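How to crimp and test your own Ethernet patch cables

I put off learning this for years and kept buying ready-made cables in the wrong length. Then I bought a box of cable for the office and did 4 of them in one evening! 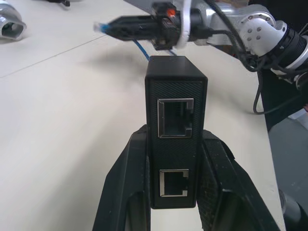
What you need

Cat 6 cable, RJ45 plugs made for it (solid and stranded cable take different plugs, so check the bag), a crimper with a decent blade and a cable tester. Mine is a Pintér crimper and I like it, but any ratchet type will do.

Strip and sort

Take off an inch of jacket. Go easy – if you nick a wire, cut the end off and start over. Untwist the pairs, straighten them between your thumb and finger, and line them up for T568B: white-orange, orange, white-green, blue, white-blue, green, white-brown, brown. Use the same order at both ends.

Trim and crimp

Snip the wires straight across, half an inch past the jacket. Hold the plug with the clip facing down and push them in until you see copper at the very tip. The jacket should reach inside the plug too, so the crimp grabs it (I missed this on my first one and it pulled right off). Now squeeze until the ratchet lets go.

Test it

Put one end in the main tester and the other in the remote. The lights should run one to eight in the same order on both sides. If two are swapped, look at green and blue first – that's my usual mix-up. Then push the plug into a real port and listen for the click. Give it a gentle tug, and label both ends before you run it behind the desk.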